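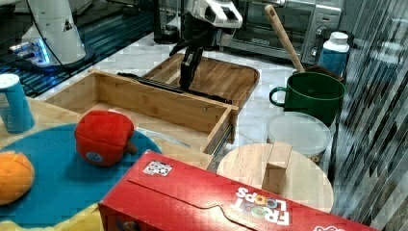 The case for billing in your own currency

18/04/2022

Every few months someone writes to ask why this site spends so much space on invoices. Invoices are dull, I agree. But the currency printed on an invoice decides who carries the risk between the day a deal is signed and the day the money lands, and for a small exporter that risk can be larger than the profit on the sale.

My view is that small exporters in middle-income countries should bill in their own currency far more often than they do, and that their banks should stop talking them out of it. The dollar will remain the main currency of trade for as long as I expect to be writing about it, and I have no quarrel with that. My quarrel is with the idea that a firm selling door hinges to a buyer two borders away has no choice in the matter.

Start with how it works now. Take a firm like Gotby, which makes hinges and drawer runners and sells most of them to neighboring countries. Its steel is bought at home, its wages are paid at home, and its rent and power bills are in local money. The buyer also earns in local money, a different one. Neither side has any natural use for dollars. Yet the price list is in dollars, the contract is in dollars, and both sides pay a bank to get in and out of a currency that neither of them wants to hold.

When I last looked through a set of Gotby's quotes, the standard payment term was 28 days after delivery. Add shipping time and the gap between quoting a price and getting paid can easily run past two months. If the home currency gains against the dollar during that time, the firm gets less than it planned for, while its wage bill stays the same. If the home currency falls, it gets a windfall. Owners remember the windfalls fondly and treat the losses as bad luck. Over a few years it is closer to running a small betting book next to a hinge factory.

The usual answer is that firms should hedge. Large ones do. A forward contract lets you fix the rate in advance, and for a company with a finance department this is routine. For a small firm it is a different matter. The bank wants a credit line or a deposit behind the contract. The minimum size is often more than a single order. The spread is wide, and it is rarely shown as a separate number, so the owner has no way to compare one bank with another. I have sat with people who ran good businesses and could not tell me what they paid for currency conversion last year. They were not careless. The figure did not appear on any statement they had been given.

Billing in the home currency does not make the risk go away. It moves it to the buyer. This is the strongest objection, and it deserves a fair answer. A buyer who has been quoted in dollars for years will ask why it should take on a risk it never asked for, and a small seller is in a weak position to insist.

But the buyer already carries a risk under the dollar system. It has to find dollars on the due date, at whatever they cost that day. If its own currency slides, the hinges get more expensive even if nothing has changed between the two trading countries. Swapping that risk for a direct one, between the buyer's currency and the seller's, may leave the buyer worse off or better off depending on the pair. Where two economies sell to each other a great deal and are hit by the same weather and the same fuel prices, their currencies will often move in the same direction against the dollar. In that case the direct rate may be the calmer one. It is worth at least looking at a chart before saying no.

The second objection is about depth. There are not enough people trading the direct pair, so a bank will quietly go through the dollar anyway and charge for both legs. This is often true today. I would only say that it is partly a result of habit. A market in a currency pair is thin when no one uses it, and no one uses it when it is thin. Somebody has to bring the first regular flow of business, and ordinary trade in ordinary goods is a better source of that flow than any official announcement.

Governments do like announcements. A swap line is signed, there is a handshake, and the press release says that trade between the two countries can now be settled in local money. Then an exporter walks into a branch and the person at the desk has never heard of it. There is no form for it and no posted rate. I would trade most of those ceremonies for one page on each bank's website showing the rate it will pay today on an invoice in a neighbor's currency, with the fee next to it.

Some of the newer payment firms have done more here than the banks. Tukosley, for one, lets a seller send an invoice in the home currency and shows the buyer a total in theirs, held for 7 days. That does not cover the whole payment term, but it covers the period in which most small buyers make up their minds, and it puts the cost in plain sight. Stakex works on the other side and matches payments going in opposite directions, so that less money has to cross at all. I have doubts about how well that holds up when trade is lopsided, which it usually is. If one country sells much more to the other, somebody ends up holding a pile of currency and waiting.

That pile is the third objection, and I take it more seriously than the other two. A surplus country that is paid in its partner's money must do something with it. It can buy goods, buy bonds, or leave it in an account and hope. If the partner restricts what foreigners may do with their balances, the money is not worth what the rate says it is worth. This is why I would not tell any firm to accept a weaker currency than its own just to be rid of the dollar. My advice is narrower: bill in the money you spend. If your costs are in dollars, as they are for a refiner or an airline, bill in dollars.

Mabuza is a useful case, because it did this in steps. It sells packaging film, with most of its costs at home but a good part of its resin imported at dollar prices. Instead of switching everything, it split its invoices. The share that reflects resin is still priced in dollars and the rest is in home currency. The change began in August with its smaller accounts. Buyers grumbled, mostly about the extra line on the invoice, and some asked for a discount. On an order of 2000 rolls the firm gave a little away on price and still preferred the result, as its wages were now covered by income in the same money. On an order of 330 rolls the paperwork cost more than the benefit, and it went back to a single price for those.

I like that example for how unexciting it is. There was no policy behind it and no speech about monetary independence. One firm looked at its costs and set its prices to match them.

What could be done to make this easier is mostly dull as well. Banks should be required to show the conversion margin as its own line, in money and as a percentage. Export credit agencies, which already insure against a buyer failing to pay, should insure home-currency invoices on the same terms as dollar ones. Several still have forms that assume the dollar from the first box. Tax offices should accept the invoice currency as written and stop asking for a second set of figures at a reference rate. And trade bodies could put a two-currency price list in the starter pack they hand to new exporters.

None of this would show up in world trade figures for years, and it may never amount to much there. For a firm with thin margins, though, the cost of conversion is real money, and it is one of the few costs the owner has never been invited to question. The next time a price list is due for reprinting would be a reasonable moment to ask.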